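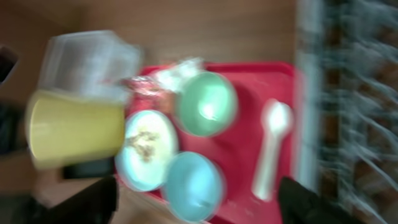 Locking up the house and shed: tips from Brenesside residents

Sheds and side doors have been the main targets in Brenesside since July. These tips came in from readers after our last page on the subject, and we have added a few of our own.

Doors and windows

Check the strike plate on the front door first. Many are held on with short screws that only bite into the trim. Swap them for 65 mm screws that reach the stud behind. Drill a pilot hole or you may split the jamb.

Cut a length of dowel to fit the bottom track of a sliding door. It should sit snugly but lift out easily from inside, so everyone in the house can get out in a hurry.

Lock the door between the garage and the house at night. Treat it as an outside door and fit a deadbolt if there isn't one.

Don't leave keys on a hook or in a dish within reach of the mail slot. A drawer is fine.

The shed

Hinges matter as much as the padlock. If the screws are exposed, replace at least one in each hinge with a coach bolt, with the nut on the inside.

A closed-shackle padlock is harder to cut than an ordinary one. Give it a squirt of graphite before winter. Oil collects grit.

Cover the shed window. An old pillowcase tacked to the frame does the job, or use frosted film.

Put ladders and spades away. Both get used to break into the house they belong to. A ladder that won't fit in the shed can be chained flat along the fence.

Rogério Nogueira lost tools worth $3,500 from his workshop and got back only the ones he had engraved. He now marks everything in two places, once where it shows and once under a grip or battery. Use initials and the last part of your phone number. An engraving pen is best on metal, and a hot nail works on plastic handles if you do it outdoors.

Keep a list

Write down the make, model and serial number of anything you would claim for. One reader's list runs to 266 items, but a page or two will cover most homes. Photograph the serial plates as well. Keep a copy somewhere other than the house, and add new things when you buy them.

Bikes need the frame number, stamped under the bottom bracket on most of them. Turn the bike over and wipe off the dirt to read it.

If you come home to a break-in

Stay outside if the door is open or a window is broken. Call from the street or a neighbour's place. Use the emergency number if anyone might still be inside.

Once police have said you can go in, leave drawers and broken glass as they are until you have been told whether an officer is coming to look for prints. Take your own photos before you tidy.

Ask for the report number and write it on the front of your list. Your insurer will want it.

Have the locks changed if any keys are missing. Replacing three cylinders can cost up to $400 with an after-hours call, so get a price over the phone first. Cylinders can often be rekeyed for less.

For a broken pane, tape thick plastic over the inside, then screw plywood over the outside. Sweep up wearing shoes and go over the floor again with a damp paper towel.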